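# Budgeting for a second set of hand-held grippers: consumables, spares and bench space

*Board: Equipment Planning and Procurement*

**wattle_procure** wrote:

Good morning all. I am preparing the equipment submission for our manipulation lab and would appreciate the views of members who have taken a similar request through an approval round. The submission closes at the end of August.

The present proposal comprises 14 hand-held grippers, replacement finger pads, mounting hardware, and an allowance for household items used in the recording tasks. Our finance office has asked that the last of these be itemised. At present it appears as a single line of $718, which I am told will be queried. The tabletop tasks draw on tea things, packaged snacks, pump bottles and soft toys, and the list changes from one month to the next.
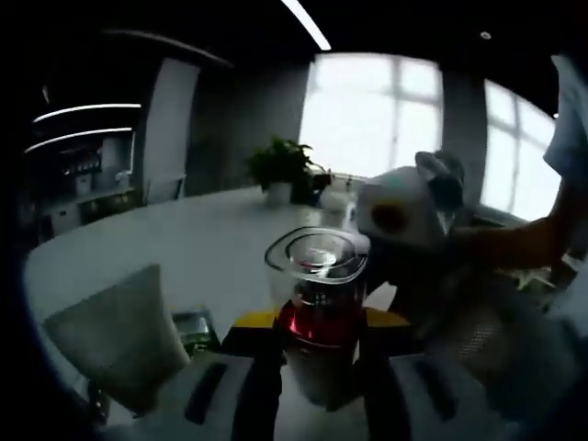
My first question concerns classification. Our policy treats anything under $200 per unit as a consumable, which would place nearly all task items outside the asset register. The grippers themselves fall well above that threshold. Finger pads sit in between, depending on whether they are purchased singly or as a set, and I have found no guidance on the matter.

My second question is whether members would recommend purchasing all units at once, or staging the order over two financial years.

**Siham Ouali** wrote:

We completed a comparable exercise last year and I would strongly favour staging. Our initial order was for six units. By the time the second order was placed we had changed our preferred pad pattern, and a full purchase at the outset would have left us with a cupboard of superseded stock.

On classification, I suggest recording the pads as spares attached to the parent asset. Auditors are accustomed to that arrangement for laboratory instruments and ours accepted it without comment.

**flatbridge_ops** wrote:

I must respectfully disagree with Siham on staging. At Flatbridge we staged our order and paid freight twice, and the second delivery arrived with a revised mounting plate that would not accept our existing brackets. We then carried two sets of spares for the life of the program. If the funds are available in a single year, one order from one production batch is the more prudent course.

I would also ask whether the submission includes bench space and power. These costs are routinely left to the facilities budget and then declined there. Our own list, for reference:

- shelving and workbenches for units not in use
- monitor, mounting arm and cabling at each recording station
- charging and storage cases
- wire racks for task items 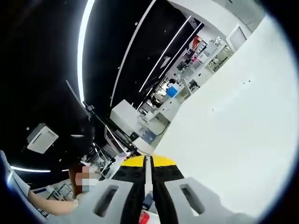
The monitors and cabling alone exceeded our estimate for the whole fit-out. I would put a separate line against every station and state plainly which budget is expected to carry it.

**wattle_procure** wrote:

Thank you both. Bench space is presently described as "existing", which in view of the above I shall revise. We do have benches, though most are already occupied and the remaining space has been promised to another group.

With regard to batches, would a written undertaking from the supplier on bracket compatibility meet the concern? Futberg has indicated it would consider one for a staged order.

**flatbridge_ops** wrote:

It would meet part of it. An undertaking is only as useful as its remedy clause. Ours promised "reasonable assistance", and we received a drawing by email. I would ask for replacement brackets at the supplier's cost, with a stated delivery period.

**Siham Ouali** wrote:

I accept the point about freight. I would nonetheless observe that the cost of a second consignment was small beside the cost of unused pads in our case. Much depends on how settled the task list is. A program that knows what it will be handling for the next two years can order in one go. Ours could not, and wattle_procure's description suggests that theirs may not be able to either.

**mesa_coordinator** wrote:

If I may add a comment on the $718 line. Our finance office raised the same objection, and we resolved it by grouping items according to handling characteristics, with a ceiling on each group. The assessor does not need to know which brand of biscuit is to be purchased. The assessor needs to know that the category exists and that somebody is monitoring the expenditure.

The groups we adopted were:

1. Rigid containers, including bottles, cups and teapots. Glass items are to carry a breakage allowance, and ours was set too low.
2. Flexible packaging, including snack bags, sachets and foil wrappers. These crease with handling and should be costed as single-session items.

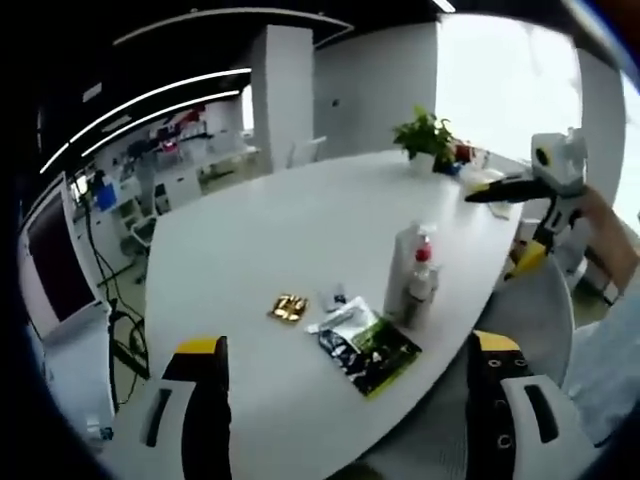

3. Soft goods, including plush toys and cloths. These may be reused across sessions and require only a modest replacement sum.
4. Furnishings and plants that remain on the table. We charged these to the general office account.

We track purchases against each group in Jira, with one ticket per order. It is not an elegant use of the system, but the history is searchable and the monthly report takes very little time to prepare.

**flatbridge_ops** wrote:

I am doubtful about the fourth group. A plant that stands on the recording table for the duration of a program is part of the task set-up and ought to be charged to it. Our auditors took exactly that view of a desk lamp.

**mesa_coordinator** wrote:

That is a fair reading, and I would not contest it before an auditor. Our office account simply had the capacity at the time.

**jitpraphai_desk** wrote:

Writing from the Jitpraphai site. Our practice is closer to Siham's. We staged the grippers but bought every mounting bracket in the first order, which removed the compatibility difficulty at modest cost. The brackets occupy one shelf. I can share the costing template with members who send me a direct message, with supplier pricing removed.

**wattle_procure** wrote:

That arrangement may well suit us, and I have sent a message requesting the template. I intend to propose a staged order of grippers, with brackets purchased in full at the outset, and task items grouped as mesa_coordinator has described. The plants will go in with the task items.

The draft goes to our finance office on Monday. I will post the assessor's comments in this thread when they are received.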